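Search this site Enter keywords

2023-07-24
By Kirsty Faulkner

Two grippers on the packing floor

Fotwood makes and refurbishes timber display fittings, and ships small hardware kits with every order. Kitting was done entirely by hand until February, when the first automated cell was commissioned on the packing floor. A second is being prepared. The cells were supplied by Niven, and the handling software, Jorel, is trained partly on demonstrations recorded by Fotwood's own staff using hand-held grippers.

Raed Khoury is the process engineer responsible for both cells. Gönül Karaca has worked in kitting for most of her time at the company and now divides her shift between the manual line and demonstration work. They were interviewed together in the tool room.

Khoury began with the scope of the project, which he says was narrower than the floor expected. "We automated the pick from tray to carton for parts that hold their shape. Brackets, cam locks, spacers, the larger bolts. Anything soft or bagged stayed with people. That was in the specification from the start, but the specification wasn't what got talked about at lunch."

Karaca agrees that the talk ran ahead of the equipment. "The word going around was that kitting would be gone by winter. I asked Raed for the list of part numbers and he printed it for me. After that I could see which bits of my job were on it."

The list covered 40 part numbers. Those are now picked by the first cell on day shift, with a person assigned to replenish trays and clear faults. The manual line handles everything else, along with any order flagged as mixed or urgent.

Throughput was not the main justification, according to Khoury. The business case rested on miscounts and on strain injuries to the thumb and wrist. "A short kit costs us a courier run and a phone call. A sore wrist costs us a trained person for weeks. The cell is slower than Gönül on a good day. It doesn't need to be faster than her to pay for itself."

Karaca was asked what the change has done to her hands. She said the repeated pinch on small fasteners has dropped, and that the demonstration work loads a different set of muscles. "You squeeze the whole hand to close the gripper. It's fine for an hour. We swap after that."

Demonstrations are recorded in sets of 200 for each part family. The operator holds the gripper, approaches the part, closes the fingers, lifts, places and opens again. Karaca said the first sets were rejected because she was working at her normal pace.

"I was doing it the way I'd do it with my fingers, coming in on an angle and rolling the piece. The gripper can't roll it. You have to come straight down, stop, then close. Boring to do, but the sets started passing."

Khoury put the same point in terms of geometry. The pads have flat inner faces and stay apart until the operator closes them, so a part lying skewed between them is pulled square as the gap narrows. If the operator closes early, one pad touches first and pushes the part across the bench. He now asks for a fully open approach on every demonstration, including those on an empty patch of bench, which are kept as negative cases.
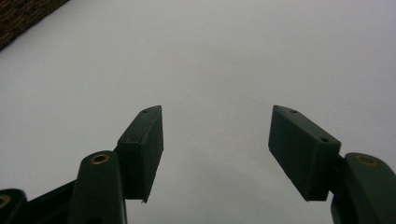 Wear and maintenance

Consumables are the least settled part of the arrangement. The pads are held by screws and can be changed without dismantling the linkage. Khoury's rule is that pads are changed in pairs, even when only one shows damage, so that the two faces stay matched. Threaded inserts are checked at the same time. "A screw working loose gives you a pad that tilts a little under load. You see it in the data before you see it on the tool, and by then you've recorded a morning of rubbish."

Costel Papadopoulos, the maintenance fitter, keeps the wear log. The entry he refers new starters to is job 2346, a slipping fault that was put down to software for two days and traced to a scuffed pad. He has asked for the log to be kept at the bench on paper as well as in the system, and it now is.

Pay and classification

Karaca raised the question of grading before it was put to her. Demonstration work was first treated as general duties. Following a review led by Hedvika Hudec, the operations manager, it carries a separate skill allowance, paid for the hours recorded.

"It should be for the whole shift," Karaca said. "You don't stop knowing how to do it at ten o'clock."

Hudec, contacted after the interview, confirmed that the allowance is under discussion for the next agreement and would not comment further. She said no kitting positions had been made redundant and that one vacancy had been left unfilled.

Khoury expects the second cell to take over carton closing, with the same rule about soft goods. Labelling will stay manual until the Grarkari label stock is replaced, as its backing tears under the applicator. He has no date for that.

Contact the editor | © 2023 | Back to top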